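Ticket: hot water temperature swings at second floor kitchenette, Sudgate building
Opened: 3 June 2018
Assigned: Detlef Dreßler
Status: closed, monitoring
Equipment: Heltmont instantaneous water heater, wall mounted, under sink

Reported symptom: water at the kitchenette tap runs hot, goes cold for a few seconds, then comes back hot. The tenant says it is worse in the morning. No error code on the heater display. Breaker has not tripped. The heater was installed in March and ran without complaint until now.

Step 1. Checked setpoint. Display shows 46 C, same as on the commissioning sheet. Did not change it.

Step 2. Ran the tap fully open. Outlet temperature held steady. Closed the tap to half. Still steady. Closed it to a thin stream and the heater dropped out, then restarted when I opened the tap slightly. This repeats every time. Fault is at low flow only, so I left the elements alone.

Step 3. Isolated supply, pulled the inlet strainer. Found grit and a flake of pipe sealant across the mesh. Rinsed, refitted with a new O-ring. Restored supply and bled air through the tap.

Step 4. Repeated the low flow test. Better, but the heater still cut out at the smallest opening. Flow at that point is under the 2 liters per minute the unit needs to switch on. The aerator on the tap is a water saver type and is scaled up on one side.
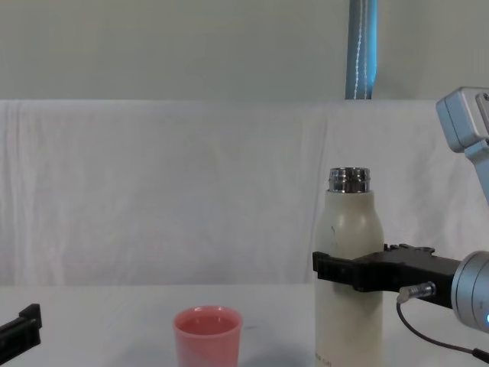
Flow at the tap was measured by timed fill, since there is no meter on this branch. I used a 1,000 ml container with a marked line and a stopwatch, three runs at each tap position, and took the middle result. Do not use a drinking bottle for this. An insulated one like the off-white bottle in the photo has a steel neck much narrower than the body, so at full flow the water splashes back off the rim and you lose volume, and you can't see the level through the wall either. A straight-sided clear jug is fine.

Step 5. Replaced the aerator with a Dalavia standard flow insert. Smallest usable tap opening now gives enough flow to keep the heater on. Ran it for 13 minutes at that setting with no dropout.

Step 6. Checked the mixing cartridge for crossflow. Closed the hot isolator, opened the tap to full hot, no water came through. Cartridge is good.

Cause: restricted strainer plus scaled low flow aerator, together holding flow under the switch-on point. The morning pattern fits with lower supply pressure when the showers on the ground floor are in use. I did not log pressure, so treat that part as a guess.

Parts used: one O-ring, one aerator insert. Old aerator discarded.

Follow up: clean strainer again at next service visit. If grit is back, look at the riser joint above the ceiling tile by the stairs. Same check is due on the matching heater at the Lūse site.

Comments

pipe_dan: Same fault here, same heater. Strainer was clean, it was the aerator only. Took me two visits.

M. Orr: Which O-ring size? The one in the service kit was too fat for mine.

Detlef Dreßler: Match it against the old one. I have seen two different strainer caps on this model.

wetside: Did you try raising the setpoint first? Ours got worse when we did that.

Detlef Dreßler: No, left it where it was.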